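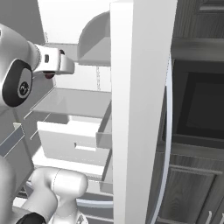
Call for participants: student team for the Flirnis household robot project

The robotics club at Nistmont is looking for new members for its student project Flirnis. We work in simulation with a robot arm in a kitchen, and we want to teach it simple household tasks: open the refrigerator, reach to a shelf, pull a drawer, close the door again. In July we will take part in the Gornero student competition, and until then there is much to do.

We have 15 places. You can be in any year and any subject. Programming in Python is helpful, but we also need people who like to write clearly, to test patiently or to build 3D models of kitchens.

What you would do

Teleoperation group: You control the simulated arm by hand and record demonstrations. Our goal for the competition is 2,000 good demonstrations, and at the moment we have 900. You do not need any experience for this group. Comfort Osei will show you the controls in your first session.

Scene group: You prepare the kitchens. Doors must turn on their hinges correctly, drawers must not fall through the shelf below, and the gripper must have enough space between the door bins and the glass. This group is led by Darmawan Tuhumury and needs people most urgently.

Training group: You train the models and compare the results. Here we ask that you have finished at least one course in machine learning or can show us a small project of your own.

What we expect

Please plan two evenings per week until the competition, and one full weekend before it. If you have exams, tell us early and we will find a solution. Meetings are held in English. Many of us speak it as a second language, so please do not be shy.

What we offer

You get an account on our computing server, a key card for the club room and, if your department accepts it, credit for a student project. Travel to the competition is paid for all members who take part in it. The work itself is not paid.

How to apply

Send a short letter, one page at most, to Hajar Abdelaziz at the club office. Write which group interests you and why, and add one thing that you have built or repaired. Grades are not necessary. The last day for applications is Apr 19, 2023. We will invite everybody to a short talk with Hajar and Till Seidel, and you will receive an answer within one week after it.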